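### 3.2 Scene changes and the measurement of dead time

We define dead time as the interval between the last scripted line or action of one scene and the first of the next, with the house dark or in blue light. The definition leaves out intermissions and any change made in full view as part of the action. It includes changes covered by music, which some stage managers count separately. 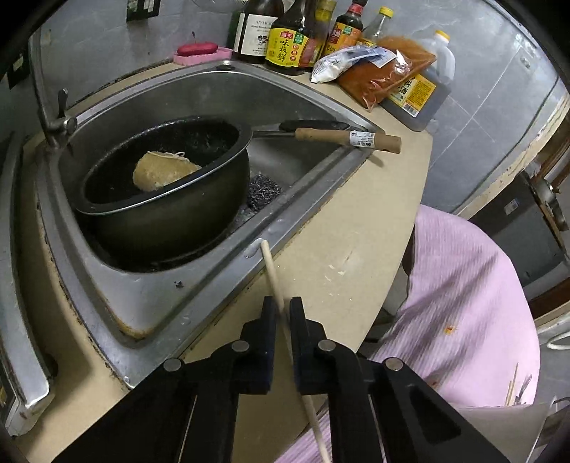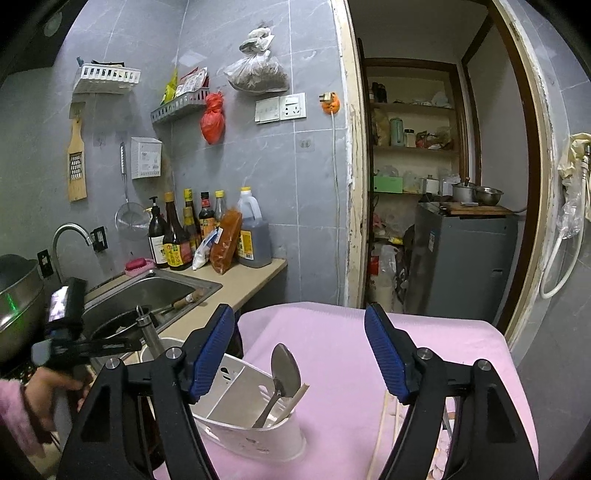 **Figure 3.** Hand-held grippers and kitchen utensils. A pale wooden chopstick appears in both views.

Dead time was recorded at the Treltard, a studio theater with 126 seats, over one season ending in May. The season contained eight productions, all played on the same flat floor with masking on two sides and no fly system. Every change was therefore carried out by hand, either by the running crew or by actors assigned to it in the prompt book. In total, 475 changes were logged.

Times were taken from the cue log kept by Sistico, the software used at the lighting desk. Sistico writes a time stamp each time the operator advances a cue, so the start of a blackout and the start of the next lighting state are both available without extra work by the crew. The stamps record when the cue was triggered and take no account of fade length. We corrected for this by adding the programmed fade-down time to the start of each interval. Fade-up time was left in place, as actors at the Treltard are told to begin on the fade.

Two sources of error remain. First, an operator may hold a cue while the stage manager waits for an actor, and the log does not separate this wait from the change itself. Second, in *Gudar* several blackouts were followed by recorded speech before the lights came up. For these we used the sound cue as the end point. The sound desk and the lighting desk were not on a shared clock during the first week of the run, and performances from that week were excluded before the count given above.

Changes were coded by the number of items moved and by the number of people on the floor. An item was anything listed on its own line in the property list. A laid tray counted as one item if it was carried on whole and as several if it was set piece by piece. This rule mattered most for *Pap*, whose second act has a full meal on stage and whose longest change took up to 28 seconds in performance.

Item count alone was a weak guide to dead time. Changes with many items but a fixed carrying order were often shorter than changes with few items and no assigned order. We therefore added a third code, recording whether the prompt book named a person for each item. The model in Section 4 uses all three codes, with production entered as a random effect.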